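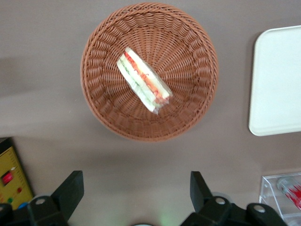
Can wrapped sandwiches go out in the woven baskets?
Only if the sandwich is fully wrapped and the basket passed its check that morning. Unwrapped bread goes on a tray or a plate, never straight on the weave.

Lulanach lunch counter, serving ware and cold food check
Date: 2 July 2021
Checked by: Dede Bonsu
Shift: open, before first service

1. Baskets, rims and weave. OK
Ran a finger round every rim. One on the back shelf has a strand sticking up near the handle side, pulled it. Don't glue it, we tried that in June and it looked awful.

2. Baskets, crumbs in the bottom. FIX
Crumbs down in the center where the strands meet. Turn over, tap, then the soft brush. Wiping just pushes them further in. Redone before service, rechecked, ok now.

3. Baskets dry before stacking. OK
Dry to touch. Please leave them apart over night, not nested.

4. Trays, chips and cracks. OK
Nothing on the white ones. The old Nuvia tray has a scratch you can catch a nail on. Out of use, on top of the fridge, someone decide.

5. Tabletops wiped and sanitized. OK
Done twice, second time after the delivery boxes got put on it. Boxes go on the FLOOR RACK.

6. Wrap closed on all sandwiches. FIX
Two from the Murthy order had the film open at the end. Rewrapped with clean gloves. Twist the tail tight, tuck it under if its long.

7. Fridge temp. OK
36 F at open, 36 again after loading. Door seal still a bit soft at the bottom corner, not failing yet.

8. Use-by labels. FIX
Missing on the veg sandwiches. Label goes on the film, flat side, not over the cut face, people want to see the filling. Relabeled all.

9. Time out of the fridge. OK
Put out only what goes in the next half hour. Write the time on the board. Last week the board was blank till noon.

10. Allergen cards. NOT DONE
Lolik bread has a new ingredient sheet, sesame line changed. Cards need reprinting before Monday. Old ones pulled, tell customers by mouth untill then.

11. Gloves and film stock. OK
Gloves fine, box of 1,000 opened today. Film low, 3 rolls.

Open items: 10, and the Nuvia tray. Recheck 2 and 6 at close.
D.B.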